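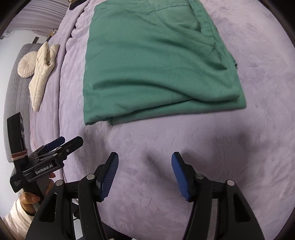

Segmenting two-handed cloth folding episodes by gripper opening

This page covers one step of the Naller preprocessing chain: cutting a long two-handed folding recording into short labeled segments before policy training. It assumes the wrist trajectories have already been recovered and both streams share a clock. If they do not, finish the Kostero alignment page first.

Why opening width

Our first attempt cut episodes on wrist speed. Speed is a poor signal for cloth. An operator smoothing a hem moves slowly while holding nothing, and an operator shaking out a sheet moves fast with both hands closed. Jaw opening changes sharply at the moments that matter, so we use it as the main signal and keep speed as a tie-breaker.

What you need

Opening width per frame for the left and right gripper, in millimeters
Wrist poses for both hands in a common frame
The camera stream from each gripper, undistorted or raw
A text editor for the label file

Step 1. Normalize the opening signal

Divide each signal by the fully open value recorded at the start of the session. Do this per gripper. Pads wear and linkages loosen, and a shared constant will put the closed state of one hand in the wrong place. Clip the result to the range 0 to 1.

Step 2. Mark closures

Apply a median filter, then two thresholds: a hand becomes closed when it drops below the lower one and becomes open when it rises above the upper one. A single threshold chatters on thick material. A folded garment with several layers between the pads may never bring the jaws near zero, so set the lower threshold from a recording of the thickest stack you expect to grip.

Step 3. Merge the two hands

Combine the left and right states into four joint states: both open, left closed, right closed, both closed. A segment starts where the joint state leaves both open and ends where it returns. Extend the start backward to the last local minimum of wrist speed – the approach belongs with the grasp, and policies trained without it tend to hover.

Step 4. Check against the camera

Look at the first and last frame of every segment. Both should have the jaws apart. At a good boundary the pads are clear of each other and the cloth between or beyond them can be seen well enough to name the fold state.

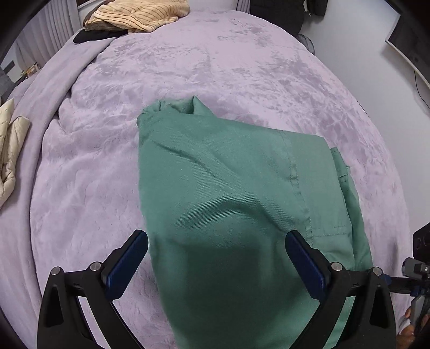

Maxence Maillard asks whether fold state can be labeled from one view at all, given that a gripper close to the cloth throws a shadow over the part you want to read, and whether the other hand's camera should get a vote. It should. Label both views separately and keep the segment only if they agree. Where they disagree, send it to the manual queue and do not average.

Step 5. Write the labels

One line per segment: start frame, end frame, joint state at midpoint, fold state before, fold state after. Use "unknown" freely. A wrong fold state costs more in training than a missing one.

Result

On the Brusach set, 786 recordings produced 3111 segments after filtering. The remaining errors were mostly of one type – a regrasp inside a single fold, which the method splits in two. Joining segments with a gap shorter than the filter window removed most of these. The same settings ran on the Montoya set with only the lower threshold changed.

Known limits

Pressing and smoothing with open jaws produces no closure and is dropped. If your task depends on smoothing, add a contact estimate from wrist height above the fitted bed plane. Soft bedding makes that plane unreliable near the edges, so fit it locally.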